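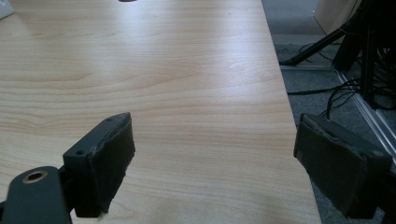

3.2 Surface materials and glare measurement

Figure 4. Light wood-grain tabletop with a patch of reflected glare.

The reading rooms at the Udasholm and Remusden branches were fitted with the same ceiling lights but different tables, and the two branches were therefore treated as separate groups in the analysis. Tables at Udasholm have a matte dark top. Tables at Remusden have a pale top with a smooth finish, similar in tone to the one in Figure 4. Chairs, shelving and wall paint were not changed for the study.

Gloss was measured with a hand-held meter at a 60 degree angle, following the procedure set out in Section 2.4. Five readings were taken on each table, one near each corner and one at the center, and the median was kept. The meter was checked against its reference tile before each room and again at the end of the day. Readings within a hand's width of a table edge were discarded, as the meter could not sit flat there.

Luminance was recorded from the position of a seated reader, with the eye point fixed at a height of 120 cm above the floor. At each seat we recorded the mean luminance of the task area, the peak luminance on the tabletop, and the ratio between the two. A seat was classed as glare-affected when this ratio was above 3. The threshold is lower than the one used in most office studies, where the task is on a screen and the desk surface is mostly outside the line of sight. Readers of printed material look down at the table for long periods, and a bright patch beside the page stays within the central part of the visual field.

In total, 137 seats were measured. Of these, 105 were in regular use and were kept for the comparison with the questionnaire results. The remaining 32 were either reserved for staff or placed against a wall with no task lighting. Blinds were closed at all windows during the measurements, so the values given here describe electric light only. Daylight is treated in Section 3.4.

Wood-grain patterns raise a minor problem for this method. Where the printed or natural figure contains darker streaks, a spot reading can fall on a streak and give a luminance that is too low for the surface as a whole. We used a measuring field wide enough to average over several grain lines - 2 degrees at the working distance - and repeated any reading that differed from its neighbor by more than a quarter. Repeats were needed more often on the pale tables. The effect on the seat classification was small, and no seat changed class after the repeats.

The questionnaire asked readers to rate discomfort on a seven-point scale after at least half an hour at the same seat. It did not use the word "glare", which earlier pilot work in the Alemayehu reading room had shown to be understood in different ways. Readers were asked instead whether any part of the table was too bright to look at comfortably, and whether they had moved their book or papers to avoid it. Responses from readers who had worked mainly on a laptop were stored separately and are not used in this section.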